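Umura Countertop Oil: User Guide
Section 4. Oiling a Wood Work Surface
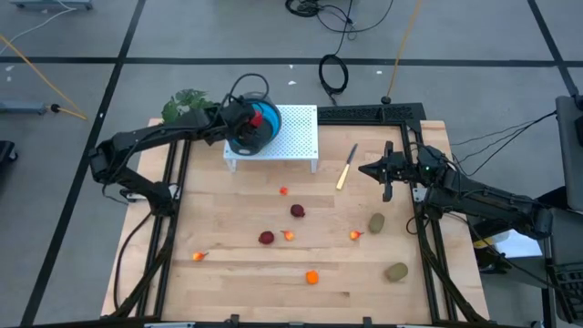

Read this section through before opening the can. Umura oil is for bare or previously oiled wood. It will not soak into varnish or lacquer.

1. Clear the surface and wipe it with a damp cloth. Let it dry overnight.

2. Sand lightly along the grain with fine paper. Vacuum up the dust and go over the wood with a dry cloth.

3. Shake the can. Pour a small pool of oil onto the wood and spread it with a lint-free rag.

4. Wait 29 minutes, then wipe off everything that has not soaked in. Oil left standing turns sticky.

5. Leave the surface alone for 9 hours. Repeat steps 3 and 4 for a second coat.

Note: End grain takes more oil than the rest. Give it a third coat if it still looks dull.

Note: Do not apply below 50 degrees Fahrenheit. The oil thickens and dries unevenly.

CAUTION: Rags soaked in oil can catch fire on their own. Lay them flat outdoors to dry, or put them in a metal can filled with water and close the lid. Never leave them in a pile.

Keep food off the wood until the last coat has cured as described in Section 6. For stains from fruit juice or wine, see Section 5, Spot Repairs.

Revised Tuesday, February 4, 2020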